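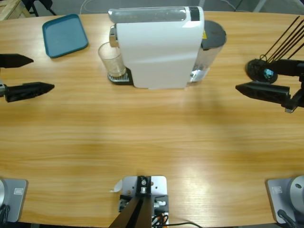
Progress Reports / Housing

Bragança Court, October update

Good news first: block two is watertight! The roofers finished the last valley on a Sunday, in between two days of rain, and the carpenters were upstairs hanging studs before the scaffold was down. That puts 32 of the homes under cover, and it means we can keep working indoors through the winter.

Sales and reservations
We have now had 307 inquiries since the sales office opened, and 11 reservations on the two-bedroom plan alone. The corner units with the side porch are the clear favorites. People keep asking whether the porch can be screened in, and we've asked Villance to price that as an option. The three-bedroom plan is moving more slowly. Most visitors like the kitchen but want a bathroom on the ground floor, so the architect is sketching a version that borrows space from the hall closet. I've seen the first drawing and I love it — you lose a few coat hooks and gain a shower.

Site works
The main storm drain is in and inspected. The access road has its base layer, with the top course held back until the heavy deliveries are done. Fomik delivered the windows for block three a week early, which was a lovely surprise, though two came with the wrong handing and have gone back. Replacements are promised before the siding crew gets there. Sibusiso Mabuza has moved the siding start on that block to give us some breathing room, with no change to the handover date.

The retaining wall behind the Nesia Lane lots took longer than planned. We hit soft clay at the east end and had to dig deeper and pour a wider footing. The extra cost came out of contingency, and about a third of that fund is still untouched.

Affordable homes
The homes your grant supports are all in blocks one and two. Drywall is up in block one, and the painters have started at the top floor. Same cabinets, same flooring, same front doors as every other home on the site, as agreed. The waiting list has passed 100 households, and the interviews are going really well. Several families have already walked the site in hard hats and picked out which bedroom goes to whom!

Still open
The electric company has yet to confirm a date for the permanent supply to block two. We call every week. The paint colors for the stair halls also need your sign-off, and the samples are at the sales office whenever you'd like to come by.

Coming up next
Insulation in block two, kitchens in block one, and the first tree planting along the lane if the ground stays soft enough.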